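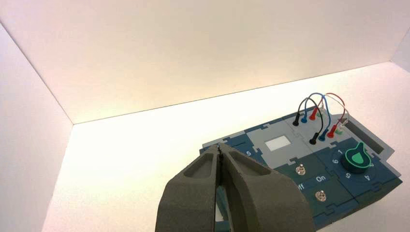

Home-built task board

Home > Workshop > Robotics > Practice rigs

Last revised in September, by the Omeck editors
Reading time: 4 minutes

A home-built task board is a panel fitted with ordinary controls – switches, knobs, sockets and the like – on which a small robot arm can be set to practise. Boards of this kind are made on kitchen tables and in shared workshops, usually by people who already have an arm of some sort and have grown tired of asking it to stack blocks. A board gives the arm plenty of different jobs within a small space, and when one part wears out it can be changed without starting the whole thing again.

The Omeck pattern

The pattern treated in this article grew up in the Omeck shared workshop, where the first version was a single sheet with everything screwed to it. It was heavy, it was awkward to store, and a mistake in one corner meant drilling a new sheet. Later builds went over to panels with tabbed edges that lock together like a jigsaw, in dark navy, slate blue and light grey, so that a member could take one home for the evening, fit a new part to it and bring it back. The idea was picked up soon afterwards by the Bunditz group, who share their drawings with Omeck and have added a fair few panels of their own.

There is no fixed layout. Most builders begin with two or three panels and let the board grow as their patience and their box of spare parts allow, which is a very pleasant way to go about it.

Controls

Toggle switches are nearly always the first thing fitted. They are small and silver, with "On" and "Off" printed in white beside them, and they ask for only a short push in the right direction. That sounds easy until one tries it with a gripper! A finger that comes in a little too low will press against the panel and push the whole board along.

The rotary selector is harder. The usual choice has a green cap shaped like a pointer, standing over a dark round plate with white numerals. A bright cap is worth having, as it can be picked out from the plate behind it even in poor light. The gripper has to close on the cap, turn it and let go again without dragging the pointer back on the way out, and the last of these gives beginners the most trouble. The Urow plate, a common replacement, spaces its positions 70 degrees apart, and some builders prefer it for early practice because a small error in the turn matters less.

Patch cables come last, and many boards never get that far. The cables end in banana-style plugs, and black, blue and red are the customary colours. Once several are in place they rise from the panel in loops that cross over one another, and an arm reaching for one plug may have to find its way past the others. Builders who want a gentler start fit one cable, leave it there for a week or two, and add the next when they feel ready.

Gripper fingers

Two-fingered grippers suit the board well, particularly where the fingers narrow towards the tip. Broad, flat fingers are fine for boxes and bottles but clumsy among sockets and switches. The Phùng finger, which many Omeck members print for themselves, comes in two lengths, the longer measuring 90 millimetres. Dark grey is the usual colour, for no better reason than that the workshop buys it in large reels.

A small camera at the wrist is a common addition. It sees the tips of the fingers close up, though the fingers will hide part of whatever they are reaching for, and it pays to try a few approaches from different sides before settling on one.

Enclosure and lighting

Plain white walls and a white floor make a good setting for the board. They throw the light about evenly and keep the clutter of the workshop out of view. Even so, looped cables will cast soft shadows on a pale panel, and a program that has learned to look for dark lines can be led astray by them. Moving the lamp a little between runs is a cheap and sensible habit.

Some builders fasten the board down square to the arm. Others leave it at an angle and shift it from time to time, so that the arm does not simply learn one set of movements by heart. Omeck's own notes favour the second way, and its shared log, which held 3,083 attempts when it was last tidied, records the position of the board alongside each run.

Upkeep

Sockets loosen with use and should be checked by hand every so often. Printed numerals and lettering wear where fingers scrape across them, and a fresh plate is easier to fit than an old one is to repaint. Panels that no longer lock together snugly can be held with a strip of tape on the underside until a new one is cut.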